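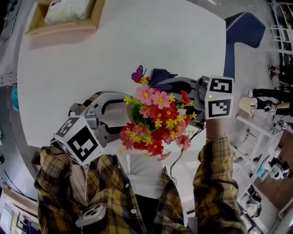 Round table, Lilholm front room, artificial flowers.

Ticket 2216 — Wi-Fi drops out in front room and on the deck
Site: Lilholm
Opened by: Tuấn Tô
Handled by: Brunello Tedesco
Status: Closed

Reported problem
Laptops and phones lose the connection in the front room, mostly in the afternoon. They stay joined to the network but nothing loads. Turning Wi-Fi off and on again fixes it for a while. The back office is fine. The desktop in there is on a cable and has never dropped.

Log

9:40 am — Rang Tuấn. He says it started in August, after the modem was moved from the hallway shelf to the office cupboard. Same modem, same plan. He has restarted it most days since.

10:15 am — Logged in to the router remotely. Firmware was two versions behind. Updated it and rebooted. Uptime before the reboot was 19 hours, so the restarts are his and the unit isn't crashing by itself. No line faults showing. Asked him to keep an eye on it over the afternoon.

3:20 pm — Tuấn emailed. Dropped out again at the round table, then again on the deck. Firmware wasn't it.

3:45 pm — Went through the client list. Devices in the front room are hanging on to the office access point with a very weak signal. The second access point, above the front door, isn't in the list at all. Tuấn thought it was working as the light is on.

4:10 pm — Had him read the label on the front door unit. It's getting power from its own plug pack but has no link light on the network port. Asked him to follow the cable back. It goes to the old hallway wall plate, which used to feed from the modem. Nothing has been plugged in at the office end of that run since the move.

Site visit, 11:00 am
Patched the hallway run through to port 2 on the office switch. No link at first. Tested the run and had an open pair at the wall plate. Re-terminated it, tested good, link came up. The access point picked up its settings but was on the same channel as the office one, so I moved it to a clear channel and turned its transmit power down a notch.

Walked the building with a laptop. Speed at the round table went from 2 Mbps to 181 Mbps. The deck is slower but steady. Didn't lose a ping between the office and the front door.

Also noted
The office cupboard gets warm with the door shut. Left it ajar and suggested a vent. Not urgent.
The spare patch lead on the hallway shelf has a broken clip — binned it.

12:30 pm, one week later — Tuấn confirms no dropouts and no restarts. Closing. Reopen under the same number if it comes back.

Recent tickets
Mondham — printer shows offline after power cut
Paredes — shared calendar not syncing to phones
Raltent — voicemail light stays on
Lilholm — new user mailbox setup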